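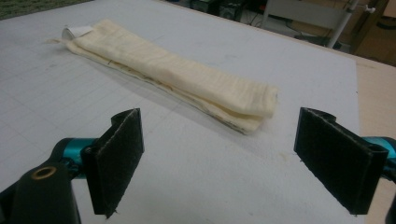 Bridal sample sales, a short rant. The Dustholm one opens in April and the flyer says 60 percent off, which sounds great until you ask 60 percent off what. Fabric is where they get you. A cream strip folded lengthwise into a thick stack like this looks soft and plush, and a sash in a shop window is folded the same way. Ask them to open it out before you pay a cent.

Went to the Menard sale last year. Tried on 28 gowns (yes, I kept a list). Most had makeup on the neckline and 2 had a zipper that wouldn't close on anyone.

"Cleaning included," they said. Cleaning was some $400 extra once you read the back of the form.

Carnegie Bridal at least writes the damage on the tag. Still no returns though, so I'm not handing out medals.

And Tralbridge wants a deposit to get into the sale. A deposit! To shop!

If anyone has bought a veil at Dustholm and got the price on the flyer, show me the receipt. I'll wait.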